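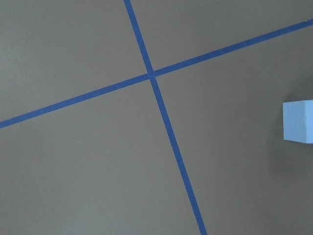
Chapter 6
Certificate Expiry and Service Outages

6.1 Introduction

A digital certificate binds a public key to a name and is valid for a fixed period. When that period ends, clients that check the certificate refuse the connection. The server may be running normally, with spare capacity and no software fault, and still be unreachable to every user.

Expiry is a simple failure to predict, as the end date is written in the certificate itself. It remains common in practice. Certificates are issued by different teams, installed on load balancers, mail gateways and internal services, and then left out of any shared inventory.

Consider Stallorlow, a regional payroll processor with 140 certificates in use. An audit in October found that only 58 of them were recorded in the company's tracking system. One of the unrecorded certificates protected the link between the payroll database and the Flunemstead data center. It expired at 2:00 a.m., and all transfers on that link failed until a replacement was installed 23 hours later. Most of the delay was spent on diagnosis - the client software logged a generic connection error and discarded the reason.

Section 6.2 reviews the structure of a certificate and the chain of trust. Section 6.3 covers discovery, using the Zarkis scanner on a network of 50 hosts. Section 6.4 deals with automated renewal and the ways it can fail, including the case in which a new certificate is saved to disk but the service is never reloaded.

Readers should be familiar with public key encryption (Chapter 3) before continuing.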